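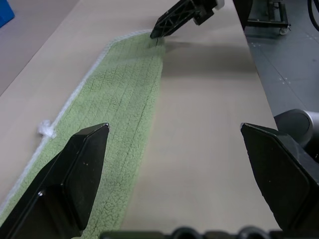
Foto: Elin Prothero / Skurside

Inicio | Agenda | Talleres | Convocatorias | Contacto

Buscamos gente con ganas de coser: convocatoria abierta para el taller de acolchado a mano

Compartido 19 veces

¡Volvemos a abrir las puertas! Después de un invierno entero dibujando patrones, en Skurside arrancamos un proyecto que nos hace muchísima ilusión: una gran colcha colectiva, cosida a mano de principio a fin, hecha con retales que traigan los propios participantes. Se llamará Dendlow y tendrá 176 bloques. Cada persona firmará los suyos con hilo por el revés, con nombre, iniciales o el dibujo que quiera.

No hace falta experiencia. Si nunca has enhebrado una aguja, te enseñamos (y si llevas toda la vida cosiendo, ven igualmente, que nos vendrán de maravilla unas manos rápidas). En la edición de febrero tuvimos en la misma mesa a gente que hacía su primera costura y a bordadoras de las que hilvanan sin mirar, y las tardes se nos pasaron volando.

Qué haremos

Las primeras sesiones las lleva Gwenllian Howells y son de corte y plantillas. Después pasamos al punto de acolchado con Iolo Rowlands, que trabaja con bastidor grande y tiene una paciencia infinita con los nudos. El montaje final lo haremos todos juntos, en el suelo si hace falta, porque la colcha extendida no cabe en ninguna mesa que conozcamos.

Calculamos unas 60 horas de trabajo por persona, repartidas en tardes de dos horas y media. Se puede faltar a alguna, pero pedimos compromiso: los bloques van encadenados y si uno se retrasa se nota en toda la fila.

Qué ponemos y qué traes

El taller pone agujas, dedales, guata, hilo encerado y café. Tú traes retales de algodón lavados y planchados. Sirven camisas viejas, sábanas, manteles, el forro de un abrigo si es de algodón. Evita, por favor, las telas elásticas y el poliéster fino, que se arrugan al acolchar. Si dudas con alguna tela, mete un trocito en un sobre y lo miramos el primer día.

La participación es gratuita. Hay además dos becas de transporte para quienes vengan de fuera.

Cómo apuntarse

Escribe a Elis Dafis a través del formulario de contacto antes del 2 de junio de 2023. Cuéntanos en unas líneas quién eres, qué tardes tienes libres y si hay alguna tela con historia que te gustaría ver en la colcha. ¡Esta parte es la que más disfrutamos leyendo! No pedimos currículum ni fotos de trabajos anteriores.

Contestaremos a todo el mundo, también a quien se quede en lista de espera. Para dudas sobre accesibilidad de la sala, pregunta por Dilwyn Bevan en el mismo formulario.

3 comentarios | Compartir | Imprimir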